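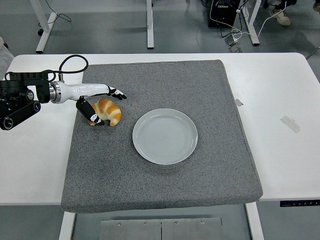
*Hand, croissant and plate on the test table at Bemia.*

## About Bemia

Bemia writes software for robot arms and hands. We don't build the arms, we don't build the hands, and we try not to promise what either of them will do in your building before we have tried it in ours.

Most of us came to this work from places where the demo was the product. We have sat through plenty of videos in which a robot folds a shirt once, at three times normal speed, with a cut in the middle. We have made a few of those videos ourselves. The company started when we got tired of answering the follow-up call, the one where the customer asks why it doesn't do that on their table.

### What we make

We sell two pieces of software and give away a third.

**Brelel** is our controller for multi-fingered hands. It takes a grasp someone else has proposed (a planner, a learned policy, a person with a glove) and decides whether the hand should go through with it. It watches joint currents and finger positions, and it will stop and back off when the numbers look wrong. Some customers find it too cautious out of the box. There is a setting for that, and we would like you to leave it alone for the first month.

**Minitz** is the perception side. It estimates where things are on a work surface and, more usefully in our opinion, how unsure it is. Soft, shiny and crumbly things are where camera-based systems tend to get overconfident. A glossy rim throws back a reflection and the depth estimate goes sideways. A pastry has no two copies alike, and a hand reaching over it hides a good part of it at the worst moment. Minitz reports a spread of possible poses, and Brelel is allowed to refuse all of them.

**Phillips** is the log viewer. It is free, it is ugly, and it is the tool our own people use most. It lines up camera images, joint data and planner decisions on one timeline so you can scrub back to the point where things started going wrong. That point is usually well before the failure anyone noticed.

### How we test

We keep a standing set of 40 tabletop tasks. They are dull on purpose: put this on that, move the cup, pick up the soft thing without crushing it. Every release of Brelel and Minitz runs the whole set before it goes out, and each task is run 30 times with the object moved between runs.

A release needs to match or beat the previous one on at least 35 of the tasks. We publish the ones that got worse along with the ones that got better. In the last round 11 tasks got no better at all, and we said so in the release notes, which cost us at least one sales meeting.

We don't count a run as a success if a person touched the object, nudged the table or restarted the planner. We mention it because we have read papers and brochures where the rule is hard to find.

### What we doubt

We get asked about general-purpose robots a lot. Large learned models have changed what we can try in an afternoon, and we use them, mainly to propose grasps and to sort out which object is which. We have yet to see one we would leave in charge of finger force overnight. If that changes, it will show up in our task results first – and then we'll change this page.

We are also doubtful about simulation scores. We run simulation every night to catch silly mistakes in planning code, and it does catch them. It has told us very little about bread.

And we doubt our own numbers more than we'd like. Forty tasks on tables we set up ourselves is a small world. Customers find failures we never thought to look for, and several of our tasks began as a complaint.

### Working with us

Most projects start with a paid trial. You send us the objects, the hand model and a plain account of what has already failed. We run your task with the same rules we use on our own set and send back the full logs, opened in Phillips, good runs and bad. Sometimes our answer is that a suction cup or a chute would do the job for less money, and you are free to take that advice and leave.

We are a small company and we don't take on many trials at once. If we can't start for a while, we'll tell you when you write.

We hire people who have debugged real hardware and can write a clear bug report. A degree is fine. So is a long stretch of fixing packaging machines. Send us something you built, along with a page on what was wrong with it.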